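The Arm Is the Cheap Part

When the parts shop at Rotthorpe started pricing a pair of small robot arms, the first spreadsheet had one line on it. It gave the cost of two arms, with shipping, and a total at the bottom. Gintarė Vaher, who keeps the shop's books and orders its materials, still has that version. The one the shop works from now runs to 40 lines, and the arms account for less than half the money.

Rotthorpe makes short runs of plastic fixtures, spacers and jigs for other small manufacturers. Most of its work is printed, and most of its hours go into what happens after printing: picking parts up, turning them over, fitting one to another, putting them down in the right place. That was the work the owners wanted help with. They had a budget, a bench and no experience of automation at all.

"We thought we were buying a machine, like a printer," Vaher says. "You plug it in and you read the manual. So I budgeted for it like a printer."

The fingers were her first lesson. The stock gripper that comes with many small arms closes on a box or a bottle well enough. A flat part on a flat table is another matter, and flat parts are a good share of what Rotthorpe sells. Buyers tend to learn this after delivery. Then they pay for a second set of fingers, or a third, and for the days spent swapping them.

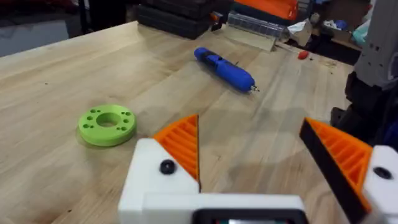
Ribbed orange fingers open above the bench, with a lime-green printed ring to the left and a blue electric screwdriver farther back.

Ott Pärn, an engineer who advises small shops in the Rekulbridge area on equipment purchases, tells clients to set aside money for fingers before they pick an arm. His rule is to plan for 8 pairs in the first year, counting the ones that will be tried and thrown out. A shop that prints its own parts can make most of them in-house, but the material and the machine time still have to go somewhere in the accounts.

"People say it's free because we print it ourselves," Pärn says. "Then the printer is tied up for two days and a customer's order goes out late. Put a price on it."

He also asks clients to write down every part they want handled, by weight, thickness and how it sits on the table. At one firm that list came to 223 items. They cut it down to the few that made up most of the volume and bought for those. The rest stayed with people.

One arm or two is the next question, and it moves the total more than any other. A single arm can pick and place. Fitting two loose pieces together usually needs something to hold the first piece still, and that can be a vise, a printed nest or a second arm. A nest is by far the cheapest, but every part needs its own. A second arm is flexible and roughly doubles the hardware bill, along with the wiring, the spare parts and the time spent keeping the two from running into each other.
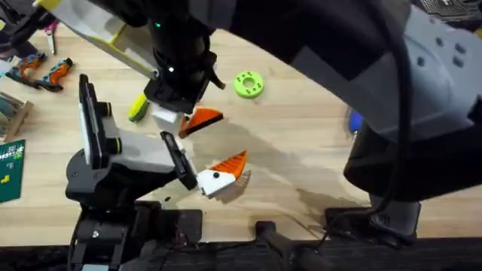 Two arms hold small printed pieces over the table, with a lime-green ring lying between the grippers.

Diễm Tô runs the assembly side at Fiore, a maker of educational kits that went through the same decision a year before Rotthorpe did. She chose two arms and would do it again, though she would buy them in a different order.

"Start with one," she says. "Learn what breaks. Then buy the second with what you know. We bought both in March and they sat there while we were still figuring out where to put the table."

The table cost Fiore more than she had planned. The first was too light and had to be replaced by a heavier one, bolted to the floor. The floor needed drilling, and the landlord wanted a letter from the insurer before he would agree to it. The whole business took most of a summer. None of it was in the quote, and there was no reason it should have been. A seller quotes what the seller sells.

Cables are another line that goes missing. They wear where they bend, and an arm bends them all day. Tô keeps a full spare set for each arm and replaces them on a schedule, whether or not they look worn. She budgets for cameras the same way. Fiore wanted one view from the wrist and one from the side, and each one brought a mount, a cable and a port on a computer that had run out of ports. The computer had to be replaced too.

Then there is the matter of what to practice on. Tô advises against starting with real product. Her team spent its first weeks on simple shapes that cost next to nothing to reprint: discs, wedges, small blocks. Rotthorpe has copied the idea and gave it a line in the plan. 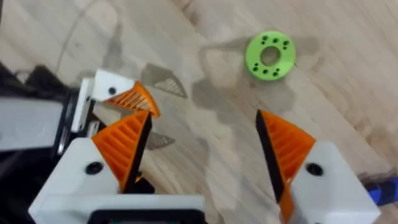

Practice time is the hardest thing to put a number on. Pärn uses hours of staff time, at full wage, and does not let clients leave it blank. For a first project with two arms he pencils in more than 320 hours before any useful work comes out the other end. Owners generally object to the figure. He leaves it in and tells them they can have a party if they come in under.

Sarmīte Baranauskienė lends to small manufacturers in the region and reads a lot of these plans. The weak ones, she says, have a firm price for the hardware and a round number for everything else. She would like to see it the other way around. Hardware prices can be checked with a phone call. What she wants to know is who will look after the equipment, what that person does now, and who will do that instead.

"If the answer is that Piet or whoever will do it in his spare time, I ask to see his spare time," she says.

She also asks for a stopping point. That means a date and a sum, agreed on before the order goes in, at which the owners will sit down and decide whether to carry on. Rotthorpe's is set at six months. If the arms are not doing steady work by then, the plan is to sell one and keep the other for testing.

Leasing comes up often, and opinions vary. Aivar Pētersons, who handles purchasing for a packaging company in Pusville, leased his first arm and thinks it was money well spent. He had a number to call when things went wrong, and he could hand the thing back. Over three years he would have paid less by buying. He says he didn't know in the first month whether there would be three years.

Pētersons has since bought two arms outright, both secondhand. He looks for play in the joints, asks for the running hours in writing, and will not buy anything he hasn't seen move under load. He also checks that replacement motors can still be ordered. A cheap arm with a discontinued motor, he says, is one failure away from being a coat rack.

Vaher has not ruled out used equipment for the second arm. She has ruled out buying anything else before the table is sorted. Her current plan puts the bench, the power and the computer in the first quarter, one arm and its fingers in the second, and leaves the rest of the year open. The contingency line is 15 percent. Pärn wanted 25, and they are still arguing about it.

Comments

gearbox_ron
Good piece. We made the table mistake too. Ours was a nice old desk and it shook every time the arm stopped short.

Marta in Accounts
Would have liked more on depreciation. Our auditor wanted the printed fingers expensed and the arm capitalized, and we went back and forth on the cameras for weeks.

tfell
15 percent is too low for a first project. Side with Pärn on this one.

gearbox_ron
@tfell Depends what's already in the building. If you have the printers and somebody who can wire, 15 could do it.

Shopfloor Lou
Does anyone have a decent template for the parts list? Mine is up to three tabs and I can't find anything in it.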